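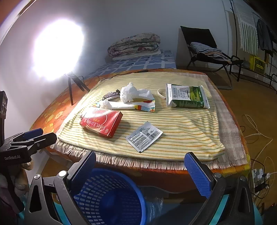 A blue plastic mesh basket, with the striped blanket and some small items lying on it.

Stundley Mesh Basket, small: review

Rating: 3.5 out of 5

The Stundley is an open plastic basket with rows of rectangular holes and a curved rim. It is sold for shelves, bathrooms and under the sink. I bought it for a different job, clearing the small stuff that builds up on top of a blanket in a bedroom that also gets used for eating, charging things and drying towels. I have now had it for 3 months. My previous baskets were a Celtetti fabric cube and a Fester wire tray, and I refer to both below.

Capacity and load

The packaging gives a maximum load of 2,000 grams and does not say how that was measured. I loaded it to that figure with bags of rice on the kitchen scale and left it on a flat shelf overnight. The base stayed flat. Lifted by the rim from one side only, the same load pulled the rim visibly out of shape, and it went back when I put the basket down. Two hands on opposite sides is the correct way to carry it at full load.

A more typical load in this room came to 747 grams: a part-full milk carton, a folding knife, a small box, some sachets and the usual wrappers. At that weight one hand is enough and there is very little flex.

The empty basket is light enough to slide on a smooth shelf when you reach into it. The Fester tray stays put in the same spot. If you intend to use the Stundley one-handed, put a square of non-slip liner under it.

Holes

The hole size decides what this basket is good for. Boxes, cartons and bottles are no trouble. Flat printed sachets stay in as long as they lie down, but one stood on its edge against the side will work a corner through a hole and catch when you pull it out. Rubber bands are the worst item I tried. They hook over the bars between the holes and have to be picked off. Charging cables go in easily and come out with the plug end snagged, so I no longer keep cables in it.

Crumbs and dust fall through. On a shelf that leaves a line of grit underneath, and on a blanket it puts the crumbs back where you found them. A sheet of paper towel cut to the base fixes this and can be thrown out with the crumbs.

A folding knife should go in closed and flat on the base. I tried storing mine upright in a corner and it fell over each time the basket was moved.

Cartons and liquids

There is nothing here to hold a spill. I put 475 mL of water into an old milk carton, left the spout open and tipped it over in the basket on the draining board. All of it ended up on the draining board, as you would expect from the holes. The same test in the Celtetti cube left the fabric soaked and it took until the next evening to dry. The Stundley was dry after one wipe. I would take the mesh basket for anything that might leak, provided it sits on a tray or a washable surface.

Milk cartons will stand upright if there is something beside them. With nothing else in the basket, a tall carton leans against the rim and tips when you carry it up stairs.

Use on soft surfaces

Most reviews of storage baskets assume a shelf. On a mattress or a folded blanket the base sinks unevenly and the basket tilts toward the heavier side. Put the heavy item in the middle. The outside of the base is smooth enough not to pull threads on a woven blanket, but the fringe on mine has come up through the lower holes twice — both times I noticed only when I lifted the basket and the blanket came with it. Keep it back from a fringed edge.

Cleaning

Rinse under the tap, shake, stand on its side. Sticky residue collects in the inner corners of the holes and a cloth does not reach it. An old toothbrush does. I have not put it in the dishwasher, and the label is silent on the matter. Adhesive from the price sticker came off with cooking oil and left no mark.

Wear

After daily use the rim has light scratches where it rubs against the shelf above. The colour has not changed that I can see, though mine is kept out of direct sun. I found one rough seam on the underside of the rim when it was new and took it off with a nail file. A second Stundley bought later from Hanrahan had the same seam in the same place, so check for it before you put anything knitted in there.

Comparison

Celtetti fabric cube: holds crumbs, folds flat, quieter to handle. Stains easily and slumps when half full.

Fester wire tray: stiffer and heavier, better for a fixed position on a shelf. Sides too low for cartons. Anything small drops straight through.

Stundley mesh basket: washable and light, sides high enough for mixed items. Snags thin things and slides about.

Who should buy it

It works well as a collecting basket. Carry it to the mess, put everything in, carry it to the kitchen and sort it there on the bench. Wrappers and tissues go to the bin first, then food, then whatever belongs in a drawer. As permanent storage for small or thin items it is a poor choice, and a solid-sided tub of the same size would suit better.

I took a point off for the holes and half a point for the seam. The price at Hanrahan was lower on the Saturday I bought the second one, so it may be worth waiting for a sale if you want a set. They nest, with a slight tendency to jam if pushed down hard — a twist frees them.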